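Small Kitchen, One Sink: Eight Months with the Godatik Wall Towel Dispenser

Last updated: July

By Esperanza Pacheco

I am responsible for the shared kitchen on our floor, which means I am the one who buys things for it and hears the complaints. We have one sink and 27 people who use it. Before the dispenser we kept a paper roll standing on the counter, and by lunch the bottom half of it was always soaked.

The Godatik is a plain steel box for folded towels. I paid 629 pesos for it, without towels. It came with four screws, plastic plugs and a small key. The plugs were too soft for our wall, so I bought better ones in the hardware store. Drilling and mounting took me less than an hour, and I am not a skilled person with a drill.

What I like most is the slot. You pull one towel and the next one comes down a little and waits for you. With the Barari model we had in the old office, you pulled one and received five. Here this happens only if somebody fills the box too full. I put in 252 towels at a time and I stop there, even when there seems to be space for more.

The steel is brushed and it hides fingerprints quite well, but it does not hide drops of soap. I wipe it with a soft sponge and dish soap, then dry it. The rough side of the sponge left a thin scratch near the lock in the first month, so please be careful with this.

Now the things I like less. The key is very small and there is no second one in the package. I wrote to Godatik and they answered politely, but they wanted me to pay for the replacement. There is also no window, so you cannot know how many towels are left until the last one is gone.
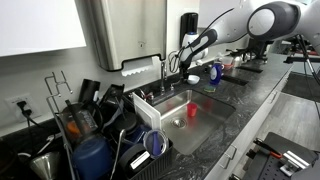 The height is also important. The instructions say to leave a free space under the slot, and I advise you to respect it. If the box hangs too low, the towel touches whatever is standing on the back of the sink and gets wet before you take it. Measure with your tallest faucet position, and with a towel hanging.

For refills I tried Marín and Purcombe. Purcombe is softer but it tears in the corner when the hands are wet. Marín is rougher, and it comes out clean almost every time. I now order a box of 3,000 and do not think about it for a long time.

Would I buy it again? Yes, for a kitchen with many people. For a home I think a cloth towel is enough. Four stars from me, and the missing star is for the key.

Related reviews
Purcombe folded towels, two sizes compared
Dish racks for a narrow counter
Which sponge for steel sinks?
Marín soap refills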